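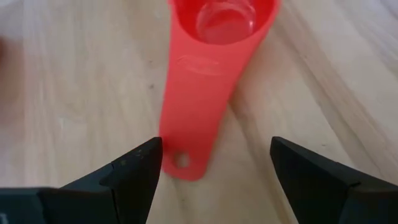

A plastic measuring scoop with a rounded cup and a long, flat handle

A measuring scoop is a small hand tool used to take up and portion out dry goods such as flour, sugar, rice, ground coffee, washing powder or pet food. It has a cup, which holds a set amount when filled level with the rim, and a handle joined to one side of it. Measuring scoops are sold singly or in sets, and many are packed inside tubs and bags of powdered food.

Form

The cup is usually round or oval, with straight or slightly flared walls. A flared cup releases its contents more easily and can be stacked with others of the same shape. The handle may be short, as in scoops meant to be stored inside a tin, or long enough to reach the bottom of a deep jar. Many handles have a hole near the end so that the scoop can be hung from a hook or kept with others on a ring.

The capacity is often marked on the handle close to the cup, or on the base of the cup. Raised markings last longer than printed ones, which tend to wear away with washing, but they can be hard to read when they are the same colour as the rest of the scoop. Some makers give each size its own colour for this reason.

Materials

Plastic scoops are light and cheap, and are commonly moulded in one piece. Polypropylene is widely used as it stands up to hot water and does not break easily when dropped. Stainless steel scoops are heavier and keep their shape longer, though a handle that has been welded on can work loose. Wooden scoops are mostly used for tea, salt and spices, where the exact amount matters less. They should not be left to soak.

Sizes

Kitchen scoops follow the same measures as measuring spoons and cups. The metric teaspoon is 5 ml and the metric tablespoon is 15 ml, except in Australia, where a tablespoon is 20 ml. Coffee scoops are often made to hold two tablespoons, but there is no fixed rule and sizes differ between makers.

Scoops supplied with a product are made to suit that product alone. A scoop from one brand of milk powder or detergent may not give the right amount of another - even where the two look alike.

Use

For a level measure, the scoop is filled until the contents stand above the rim, and the extra is pushed off with the back of a knife. A heaped measure is left as it is and varies a good deal from one person to the next. Flour packs down when the scoop is pressed into the bag, so recipes that need an exact amount usually give a weight instead.

A scoop should be dry before it goes into a powder. Damp makes sugar, salt and milk powder form lumps, and residue left in the corners of the cup reduces the amount it holds.

Storage

Scoops in daily use are often left in the container. Those kept in a drawer are easily lost among other utensils, and sets are commonly nested or held together by a ring through the handles.

See also

Measuring cup
Measuring spoon
Kitchen scales
Ice cream scoop

Page last edited 09/04/2023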